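Reading time: 6 min

Bivness Hall shared systems group
Minutes of the equipment meeting, October

Present: Shivam Ahuja (chair), two representatives of the Dewan workshop, one representative of the Bastitz archive office, the building network technician, minute taker.
Apologies: the Troltine account contact.
Meeting opened at 2:10 p.m.

1. Minutes of the previous meeting

Accepted with one correction. Under item 4, "patch panel" should read "patch cable." The action on relabeling the wall outlets in the upper corridor was recorded as closed in error and is reopened under item 7 below.

2. Small rack: scope of work

The chair restated the scope agreed in the summer. The small open-frame rack is to hold one network switch in the top position, one server directly beneath it, and an open shelf under the server. It is not to be extended during this budget period. The Bastitz representative asked whether the archive backup unit could go in the same rack. The network technician said that it could be made to fit but would leave no working space for cabling and would use up the shelf, which the workshop wants kept free. The group agreed that the backup unit stays where it is until the spring review.

The workshop asked that the order of the units be fixed in writing, as two earlier drawings disagree. The drawing that shows the server above the switch is withdrawn. Copies should be discarded, including the one taped inside the supply cabinet door.

3. Switch configuration

The technician reported that a port plan has been drafted. The first bank of ports is assigned to the workshop, the second bank to the archive office and the meeting rooms. Ports in the small group at the right-hand end are held for uplink use and are not to be used for desks or printers.

There was discussion of whether unused ports should be disabled by default. The workshop prefers them left active, because benches are moved often and a request takes time to process. The technician prefers them disabled. Agreed: ports in the first bank are left active, ports in the second bank are disabled until requested. To be reviewed after 12 weeks of use.

The archive office asked for a separate network segment for the scanners. The technician will add this to the plan. No objection.

4. Server

The server is to be used for file storage and for the room booking service. The chair asked for confirmation that drive caddies would be numbered from left to right, starting at 1, on the front of the unit. The technician confirmed and noted that the numbering in the current inventory sheet starts at 0. The sheet will be changed to match the labels — the labels will not be changed to match the sheet.

Spare drives: the group holds none at present. A purchase of spares was approved up to a limit of $700. The Troltine quotation received before the meeting was for a larger quantity than requested and will be returned for revision.

The optical drive was raised by the archive office, which still receives some deposits on disc. It was agreed that discs will be read at a desk machine and the files copied over the network. The drive in the server is not to be used for routine deposits.

5. Shelf and cabling

The shelf is to be kept for items that do not mount to the rails. The workshop asked that it not become a place for loose tools, screws, or paperwork. Agreed.

Cable colors were discussed at length. Yellow is to be used for temporary and test connections only. Permanent connections to the workshop will be blue and permanent connections to the archive office will be gray. The technician asked that nobody repurpose a yellow cable for permanent use, even for a short run. The Dewan representatives asked what should be done with the yellow cables already in permanent use at the benches. These are to be replaced as they are found, with no separate survey.

Cable lengths: the archive office asked for one standard length to simplify ordering. The technician was not in favor. Excess length has been a problem at the large rack, where coils block the side of the frame and have to be moved before any unit can be withdrawn. Agreed that lengths will be measured for each run and ordered accordingly. The cost allowance for cabling is set at $310, separate from the allowance for spare drives.

Every permanent cable is to be labeled at both ends. Labels are to carry the port number and the outlet number, in that order, and nothing else. Names of staff are not to be used on labels.

6. Handling and protection of equipment

The workshop reported scratches on a unit that had been placed face down on a bench during an earlier job. The group adopted the following:

- Bubble wrap is to be kept with the rack work kit and laid out before units or cables are set down.
- Packing material is to be cleared from the sides and rear of the rack before any unit is left running.
- Units are to be carried by two people. The shelf may be carried by one.
- Screws removed from the rails go into the lidded tin, not onto the shelf.
- The floor under and in front of the rack is to be swept before units are moved.

The chair asked whether the wrap should be antistatic. The technician will check what is in stock and report back. Until then the existing material may be used under cables and hand tools, but bare boards and drives are not to be placed on it. 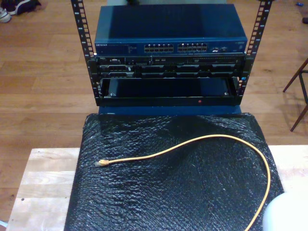
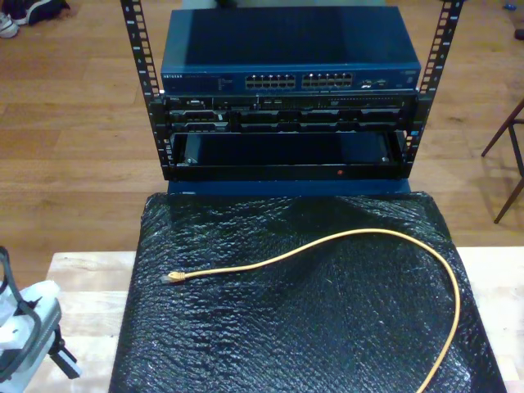
Item 6, attachments: switch (NETGEAR), server, and open shelf in the small rack, with black bubble wrap in front. The yellow patch cable is on the wrap in the second photograph.

7. Actions

- Technician: issue the port plan with the scanner segment added.
- Technician: correct drive numbering in the inventory sheet.
- Technician: report on antistatic material.
- Chair: return the Troltine quotation for revision.
- Dewan workshop: measure cable runs to the benches and send the lengths to the technician.
- Bastitz archive office: list outlets that need an active port.
- Minute taker: remove the withdrawn drawing from the shared folder.
- Technician and workshop jointly: relabel the wall outlets in the upper corridor (reopened).

8. Other business

The workshop asked for a key to the upper corridor cabinet. The chair will raise this with the building office. The archive office noted that the booking service shows the small meeting room twice under different names. The technician is aware and will remove the duplicate when the service is moved to the server.

Next meeting at 2 p.m., same room, date to be circulated. Meeting closed at 3:25 p.m.

Contact the systems group | © Bivness Hall | Back to top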